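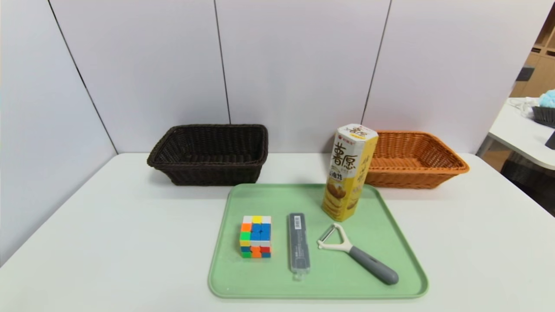 November 27, 2019

Open day, entry for the sorting table. Writing this the same evening, before I forget which parts went well and which I only wanted to go well.

Setup. Table was wiped down and the wall panels behind it left bare, as agreed. Two woven baskets at the back, dark brown on the left and orange on the right, green tray in front. Objects for the first group: the tall yellow chip box (薯愿), the cube, the gray case with the barcode label, and the peeler. The cube stays scrambled. Last time somebody solved it between runs and the color check complained until lunch.

The task was the usual one. Take each object off the tray and put it in the basket the operator names. We ran the Titent software, same build we froze on Monday, with the Skurnent controller at the reduced speed setting. I had wanted full speed for at least one group but Cor Maes said no, with people standing that close, and he was right.

Visitors came in groups of 28 at most. First group was on time, second was late because the tour before ours ran over at the Serra cell. We cut the introduction to make up for it and I don't think it was missed. People wanted to see the thing move.

Runs, from the log:

Group 1. Chip box went first, into the brown basket. It is tall and light and I expected it to tip on the approach, but the grasp was low enough. Cube fine. Case fine on the second try. Peeler fine.

Group 2. Chip box fine. Cube fine. Case failed twice, then I moved on to the peeler so we wouldn't stand there. Peeler was picked by the handle and let go a little early, landed half over the rim of the orange basket. Applause anyway.

Group 3. All four objects, no retries. Of course this was the smallest group.

Group 4. Stopped once by hand when a boy leaned in over the tape. Restart took longer than it should have. The arm came back to the home pose but the planner still held the old goal, so I had to clear it from the keyboard with everyone watching. Needs a proper button.

The case is the weak one. It is slim, dark, and lies flat, and the height estimate comes out too low to be useful against the tray. The bits that do get a good reading are the white label and not much else. Twice the grasp point ended up on the clear tab at the end, where there is nothing to hold. Options: raise it on a thin pad, add a rule that ignores the tab, or drop the object from the demo set. I'd like to keep it. Easy objects don't tell us anything.

The peeler was better than I feared. Angle matters. With the handle pointing toward the right front of the tray the wrist has an easy path. Turned the other way it swings around and looks alarming, even when it works. Suggest we mark the angle on the tray with a bit of tape for demos and leave it random for testing.

Total picks in the log since the software freeze is now 457, which includes today. The folder has 1,092 saved files from the whole series – most of those are old and can go to the archive once I have checked them.

Questions from visitors, for whoever writes the sheet next time:

How does it know which basket? (The operator says brown or orange. Several people thought it chose by itself.)
Can it solve the cube? Asked in every group.
What happens if you move something while it is reaching? We tried this with group 3, cube shifted by a hand's width before the arm was down. It stopped, looked again, and took it. Best moment of the day, and should be in the script.
How much does it cost? I passed that one to Cor.
Would it work with a full basket? Don't know. We have only started from empty ones.

The woman from Skostedano asked for the grasp success rate per object. I said we'd send it. Cor has her address.

To do before the December visit:
– restart button, or at least one key
– tape mark for the peeler
– pad under the case, 11 runs with and 11 without
– move the floor tape farther out
– a second chip box, the corners on this one won't last
– ask the Serra people to stick to their slot

Powered down and cell locked. Tray and objects are back on the shelf, baskets too.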